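Equipment planning meeting, Thursday, 2pm, my notes as usual

Right, we started with the bagging trial, as the arms budget hangs on it. I want both grippers on a stuffed bag before we spend a penny more on hands!

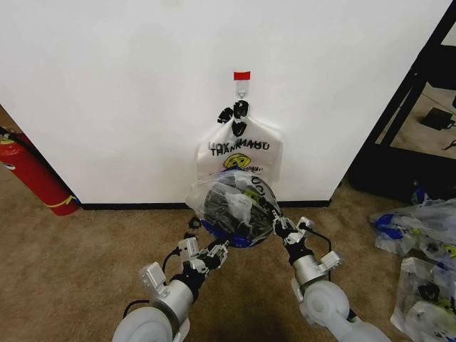
SPENDING

Joltport quoted 3547 for a second pair of grippers (gulp), and Wunico came in at 1004 for fingers only. I like the Wunico price but their lead time is vague, so I'm ringing them back. Agreed we hold off on Joltport until July. Hooks and tape come out of petty cash, 58 this month.

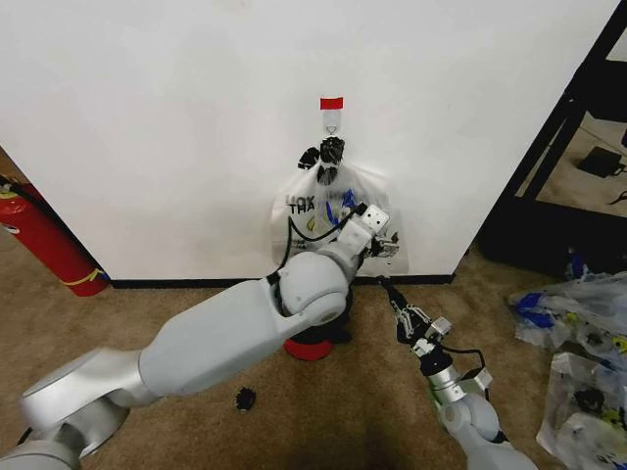 Then cables. Coutinho do a tidier wrist loom and we'd need 2, one per arm, so I'm asking for a price. Osow want their answer on the service plan too – I said yes to the basic one, everyone was fine with that. Next meeting same time, bring your own mug.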